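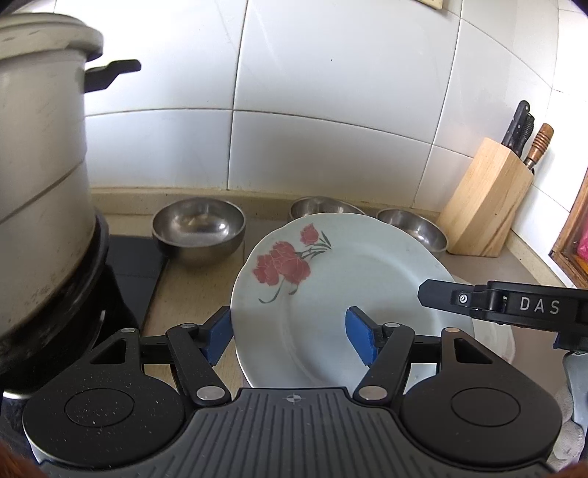 How does a robot learn to pick up a plate without breaking it?

It copies people. Somebody does the job by hand, over and over, with a gripper a lot like the robot's own, and a computer studies all those tries until it can work out how to do the job too.

I write about gadgets for kids, and this month I got to try out a kit called Zoltar. It's made by a company called Lindqvist, and it's meant for school clubs and grown-up labs that want to teach a robot arm how to do chores. I'm going to tell you how it works, what I liked, and what drove me a little bit bananas.

First, what is a gripper?

A gripper is a robot's hand. Yours has four fingers and a thumb, plus skin that can feel a crumb. A gripper usually has a lot less than that! Lots of them have just two fingers that open and close, kind of like the tongs you use for spaghetti. The fingers often have soft, rubbery pads, and the pads matter more than you might think. Try picking up a shiny plate with two metal spoons (ask first, and use a plastic plate). Slippery, right? Rubber grabs on.

The funny thing about teaching with a gripper is that you have to give up your own fingers for a while. You hold the handle, you squeeze, and the gripper does the grabbing. My first morning I felt like I was wearing oven mitts. By lunch I could put a plate down on its edge or flat, whichever I wanted, and I was pretty proud of myself.

Why practice in a kitchen?

Kitchens are hard! Think about everything in one. A steel pot is heavy and has a handle sticking out. Mixing bowls are round and so shiny that they bounce light all over the place, which can confuse a camera. Plates are thin and smooth, and a painted flower on one can make it look different from the plain one next to it. A robot has to learn that both of them are plates. You know that without even trying. A computer needs to see it lots of times.

It has to learn what to leave alone, too. If the job is to move a plate, the robot shouldn't bump the pot or go poking at the knife block. When you teach it, you steer around those things every single time, and it picks up the habit from you. (It picks up bad habits too. I kept swinging my plates way too high, and guess what the robot arm did later?)

How many tries does it take?

The Zoltar booklet says to start with 80 tries of one small job. I did mine in 2 days, and my wrist was tired by the end. Then the tries get sent to a computer program called Vusum, which hunts for the patterns. The booklet also has 13 starter jobs, and they go from easy (lift a sponge) to really tricky (slide a plate into a rack).

So, is it any good?

I think so, mostly. The pads hold tight, and the squeeze handle is easy once you get used to it. Vusum shows you a little green bar while it's learning, and I stared at that bar way longer than I should have. The handle is too big for small hands, though, so if you're under ten you may want to use both. I'd also like a wrist strap.

The big problem is the price. Zoltar costs 2430 dollars, and the robot arm is extra! That's a lot of allowance. A company called Indwood has a plan where schools can borrow the kit for a month, so show this page to your science teacher if your club is interested.

Try it at home

You need kitchen tongs, two rubber bands, and a plastic cup. Pick up the cup with the plain tongs and set it down gently. Now wrap a rubber band around each tip and do it again. Which way was easier? Next, close one eye and try. That's a bit like being a robot with only one camera, and I missed the cup completely the first time I did it.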